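4. Results: What Happens Between the Menu and the Order

4.1 The spoken specials

We went into the fieldwork expecting the printed lunch menu to do most of the work. It is the part of a restaurant lunch that earlier writing on ordering has looked at most closely, and it is easy to collect. You ask for a copy and take it home. The spoken specials are gone as soon as the server walks off, and we had put them in the observation sheet almost as an afterthought, on a single line near the bottom. By the end of the first week that line was full on nearly every sheet, with arrows running up the margins, and we redesigned the form over a weekend to give the specials half a page. We are very glad we did!

The 181 lunches in the sample were observed over five weeks at three restaurants in Trarnham. Ola is a small place with a short menu that changes often. Trasetti is larger and Italian, with a loyal office crowd and a printed menu that regulars hardly open. Alcaraz sits between the two in size and runs a fixed-price lunch next to the full card. All three recite specials at the table. None of them, during our period, wrote those specials down anywhere a guest could see, which gave us a wonderfully clean view of what talk alone can do.

What talk does, first of all, is set an order of events. At Trasetti the specials came after the drinks had been asked for and before the menus were opened, and the server stayed at the table through any questions. At Ola they came with the menus, often while people were still pulling in their chairs. Guests at Ola asked for a special to be repeated far more readily, and they asked in a friendly, slightly guilty way ("sorry, what was the fish again?") that we came to look forward to. The repeat was seldom word for word. Sauces dropped out, a side dish appeared that had been missing the first time, and the fish itself moved from second place to first. In our coding we treat the repeat as a separate recital, and we would urge anyone doing similar work to do the same, as the two versions can differ as much as two different servers would.

4.2 Position in the list

Recitals in the sample were short, most often four dishes. We had borrowed from studies of printed lists the idea that the first and last items would be favored. The last item was indeed picked up often, but the first did poorly at all three restaurants. Watching the tables, you can see why this might be. People are still settling. Someone is moving a bag, someone else is finishing a sentence, and the soup goes by unheard. Servers know it. Two of them at Alcaraz told us on separate days that they put the soup first on purpose, so that the dish the kitchen most wanted to sell could come once everybody was looking up.

Figure 3. Hand-held gripper with a V-shaped jaw opening; a narrow brown wooden block is visible between the jaw faces.
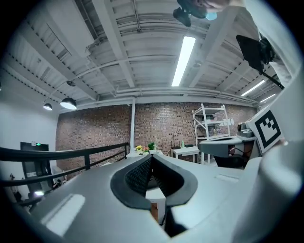
Ramiro Gallardo read a draft of this section and objected to the word "unheard." In his view guests do hear the soup, and hear it well, but nobody at a business lunch wants to be the one who orders a first course before knowing whether the others will. He suggested that we look at who spoke first after the recital, and at whether that person had a starter, before saying anything about attention. It is a very good objection. We went back to the sheets with it, and the next part of this section owes a great deal to that rereading.

4.3 Who orders first

At tables with a clear host, meaning a person who had made the booking or who was greeted by name, the server usually turned to a guest first. The guest then very often turned to the host with a question such as "are you having a starter?" or "what's good here?" The host's answer settled the shape of the meal for the table. When the host said yes to a starter, the soup came back to life, even where it had been recited first and nobody had reacted to it at the time. So Gallardo's reading holds for these tables, and holds nicely.

It does less well at tables of coworkers splitting the check. There was no host to ask, and the first speaker tended to order a main course straight from the recital, using the server's own words for it. The others then followed or made a small show of not following ("I'll be different"). At these tables the soup stayed lost. We take this as a sign that both explanations are at work, and that which one matters more depends on who is paying. Our sheets recorded payment only when it took place in view of the observer, so the comparison rests on part of the sample and should be read with that in mind.

4.4 Price

Prices were almost never spoken. This delighted us as a finding and made some of our guests uneasy. At Alcaraz, where the fixed-price lunch gave people a number to hold on to, the usual question was whether a special was "included." The question is polite, it can be asked in front of a client, and it gets the price without naming it. At Ola and Trasetti no such phrase was available. Guests there either ordered a special without asking or went back to the printed page, and we have several notes of a person listening with real interest to the whole recital and then choosing the cheapest pasta.

Kamol Klinhom, comparing the sheets from the three rooms, noticed that servers at Alcaraz had begun to say "included with the lunch" before anyone could ask. One of them had clearly started it and the rest picked it up during the fieldwork. After that the specials drew fewer questions and the talk at the table moved on sooner. We had hoped to see whether orders changed as well, but the shift came too late in the five weeks to compare the periods fairly.

4.5 A note on the sheets

Each observer also kept a free-form diary, limited to 1000 words per visit. The diaries were meant as a backup and have turned out to be a joy to read. They are where we find the guest who asked for the specials to be said again purely for the pleasure of hearing them, and the server at Trasetti who left a pause before the veal. Diary material is used in this section only where it matches the sheet for the same table. Passages with no matching sheet are held over for the discussion of server style in Section 5.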